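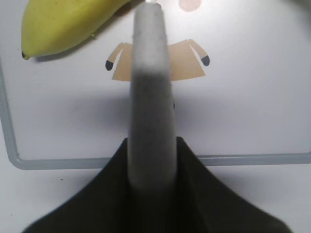

Lovport Tabletop Items – README

Maintainer: Chi-keung Mak
Release: August

Contents

This package lists the household items and printed boards used for the Lovport tabletop layouts. It covers 62 items and 17 boards, combined into 399 layouts. Each layout pairs one board with one or more items placed on or next to it.

Item groups

produce – whole fruit and vegetables, unpeeled. Bananas are logged with a peel color (green, yellow-green, yellow, spotted).
kitchen – cups, bowls, spoons, small lids.
desk – pens, erasers, tape rolls.

Boards

All boards have a white face. Some are blank; others carry a printed cartoon figure or a simple shape. The board ID does not change when the board is rotated.

Files

items.csv – item ID, group, color, length in mm
boards.csv – board ID, print type, border color
layouts.csv – layout ID, board ID, item IDs, position notes

Position notes

Positions are given relative to the board: on, beside, or across the border. An item that covers any part of the print is marked "overlap". Shadows are ignored when marking overlap.

Known issues

11 layouts have no peel color entered. Produce was replaced as it ripened, so one item ID may refer to several pieces of fruit – use the layout ID when comparing color. Lengths for curved items are measured end to end in a straight line. The earlier Tokano list measured along the curve, and its values should not be merged with these.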